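Parents' board > Schools and districts > Phone pouches at the high school, anyone seen real numbers?

tchamoun
26 February 2023
So the district sent the letter home Friday. Starting in April every student at Frei High puts their phone in a locking pouch at the front door and gets it back at last bell. The pouches come from a company called Wotlow. The letter says a pilot at another school "significantly reduced disruption" and gives no source for that. Reduced from what? Measured how?

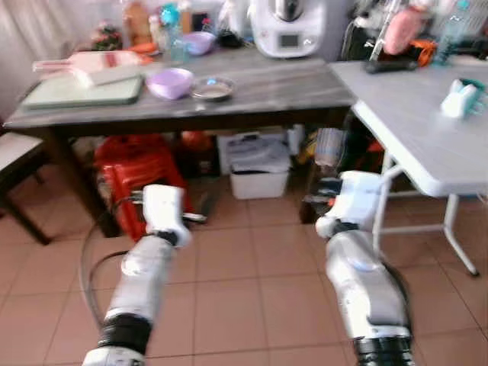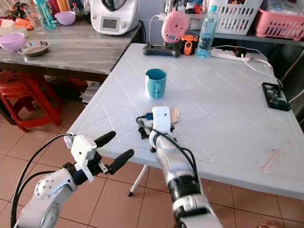
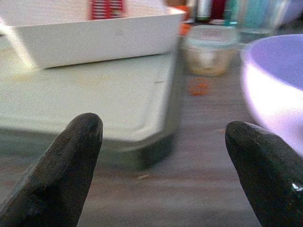

Anyway, the pouches. My daughter is a junior and takes the bus across town to her job after school. If the unlocking line is long she misses the bus. I asked the front office how many unlocking stations there will be and was told it's "being finalized." There are 1128 students in that building. I'd like to see somebody do the math before they sign a contract.

ukazmi_dad
I'm for it, for what it's worth. My son's grades dropped the year he got a phone and I don't think that's a coincidence.

g_kahraman
It could easily be a coincidence. That was also the year he started high school, wasn't it?

ukazmi_dad
It was, and yes, fine. But I've sat in on a class there. Half the back row had a phone under the desk and the teacher had given up saying anything. You don't need a study to see that.

g_kahraman
You don't need a pouch to fix it either. There's already a rule in the handbook. Phones off and in the bag, first offense is a warning, second goes to the office. Has anyone met a kid who got sent to the office for it? Mine says it has never happened in any of her classes. If they won't enforce the free rule I don't see why they'd enforce the expensive one.

zfehr
Where did "expensive" come from? The letter doesn't have a price in it.

g_kahraman
Exactly my complaint.

cyrill.a
I went to the January board meeting, so I can add a little. No price was given there either. The assistant superintendent said they had looked at two vendors, Wotlow and Urnetti, and that Wotlow was chosen for "ease of rollout." One board member asked if there were results from the pilot and was told they'd be shared. They haven't been, at least not on the district site, I looked again this morning.

They did say 202 parents answered the survey and most were in favor.

tchamoun
I never got a survey. Did anybody here get a survey?

zfehr
I got it. It was one question. "Do you support a distraction-free learning environment?" I said yes, because who says no to that. The word pouch wasn't in it.

tchamoun
Oh come on. And that's the "parent support" in the letter?

ukazmi_dad
OK, that's a bad question, I'll give you that. I'd still have voted for the pouches if they'd asked properly.

cyrill.a
What about kids who need the phone for medical stuff? My nephew's glucose monitor reads out on his. The letter says "exemptions will be considered case by case," and I'd want to know who considers them, and how fast.

zfehr
My sister teaches at Cevenent Middle and they've had pouches for a year. Different vendor. She says lunch is louder, in a good way, and class is somewhat better. She also says kids bring an old dead phone to lock up and keep the real one in a sock. Make of that what you will.

g_kahraman
I make of it that we're buying 1128 bags for old phones.

ukazmi_dad
"Somewhat better" is still better.

tchamoun
For how much money, though? I'm going to send in a records request for the contract and the pilot results. If the numbers are good I'll come back here and say so. I doubt they exist. Usman, if you want your name on it too, message me - it might look less like the usual complainers.

ukazmi_dad
Sure. I'd like to see the price myself. Put me down.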